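Print | E-mail

Aug 4, 2025

Up before the alarm. Release day minus one, except it's been minus one for a week now. Coffee, toast standing up, laptop on the counter. Overnight build of Kesix had failed again. Same place. The date parser. I went to bed sure I'd fixed it and I had, on my machine, where the locale is what I think it is.

Fixed it properly by breakfast. Two lines. Wrote a test this time so I can't kid myself.

Sohail called early, from the car. Wants the connector list frozen by lunch. I said it was frozen. He said is Wokia in. I said Wokia is in if Iqra says it's in. He laughed, not a happy laugh. Wokia has been "nearly in" since February. Reads fine, writes fine, then drops the connection when a query runs over 60 seconds and doesn't tell anyone. You get half a table and a green check mark. I would rather ship with nothing than with that green check mark.

Rang Iqra. She'd been at it late. Thinks it's our pool and not their server, we hand back a dead connection and the next job picks it up. She showed me the log and yes, there it is, plain as anything. How did we both read past that. Told her to try a keepalive and a check on checkout. She'd allready tried the keepalive. Of course she had.

Then the installer. Zeeshan has rewritten the upgrade path so it keeps people's saved reports, good, but it keeps them by copying the whole folder, cache and all. Durrani have five years of cache in theirs. He tested with an empty one. Asked him to skip anything with the temp prefix. He said what temp prefix. So that's a thing we don't have. We have it now.

Ate a banana. Didn't do laundry.
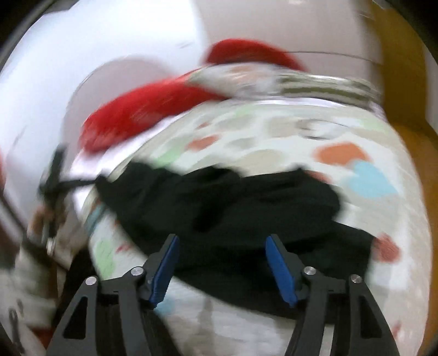 Release notes took most of the late morning and I hate every word. Tried to write them the way I'd want to read them. What's new, what's fixed, what will break. Sohail wants the "what will break" part moved to the bottom or called something nicer. I called it Before You Upgrade. Compromise. It stays at the top though, I'm not moving that. Last time we hid it Atif spent a month answering the same ticket.

List as of noon:
- Script sources, finally. Point it at a file, it runs, you get a table.
- New query editor. Autocomplete works on joins. Mostly
- Scheduled exports no longer email everyone twice
- Old chart themes gone. Someone will be upset
- Skulledus import, read only for now

The Skulledus one was Ashraf's, he did it in his own time and never made a fuss. Small, clean, has docs. Put his name in the commit and in the thank yous. Must remember to say it out loud on the call as well, he doesn't read the notes.

Lunch at the desk. Soup. Got some on the trackpad.

Afternoon was the call with Durrani and I'd been dreading it. Went ok? They want the script thing badly. Their analyst has a folder of scripts she runs by hand every morning and pastes into a spreadsheet, poor woman. Showed her the new source, ran one of hers live, which was stupid of me, and it worked. First try. Silence, then "oh." Best sound I've heard all month.

Then she asked what happens if the script never finishes. Good question. It never finishes. There's no timeout. There's a timeout on every other source in the product and I didn't put one on the new one. Said I'd look into it. Hung up, wrote it on my hand because the pad was in the other room.

Did it in an hour. Default limit, setting to change it, a real error message and not the gray box. Atif picked holes in the message, he always does and he's always right. Mine said "Execution terminated by host." His says "The script took too long and was stopped. You can raise the limit in Settings." Took his. I need to let him do all of them.
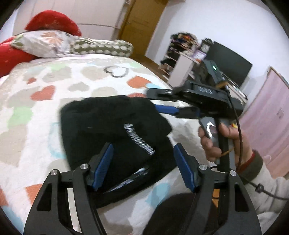 Two grippers and the black knit.

Iqra rang back while I was still in the settings code. Found it. Checkout test was running but the result got thrown away. One missing return. Since February!! She was so cross she could hardly talk, then we both got the giggles. She's running the long queries through the evening and if they hold, Wokia goes in. If not it goes in the next one and I tell Sohail myself.

Zeeshan's installer passed on the big folder. Slow, but passed. He wants a progress bar. I want a progress bar. Not this week.

Walked to the end of the road and back at dusk because my neck hurt. Thought about the pricing page the whole way, then about whether anyone ever uses the map widget. We should just look. We have the numbers and never look. Note to self, ask Ashraf, he built the usage report.

Things still open, so I don't lie there reciting them:
- Screenshots in the manual still show the old toolbar
- License text has last year's date in it
- Dark mode, the dropdown in the scheduler is black on black
- Reply to the man with the trial key, he's been very patient
- Changelog link on the site goes to the wrong verison

Did the license one just now. And the link. The dropdown is a color variable somebody hardcoded, and the somebody is me, it's got my initials on it.

Message from Iqra. Long queries holding so far. She says go to bed. Sent Sohail one line, Wokia probably in, don't tell anyone till morning. He sent a thumbs up so he's told everyone.

Setting the build to run overnight again. Machine's locale checked. Checked it again. Phone on the charger in the kitchen so I won't look.

Print this entry | E-mail this entry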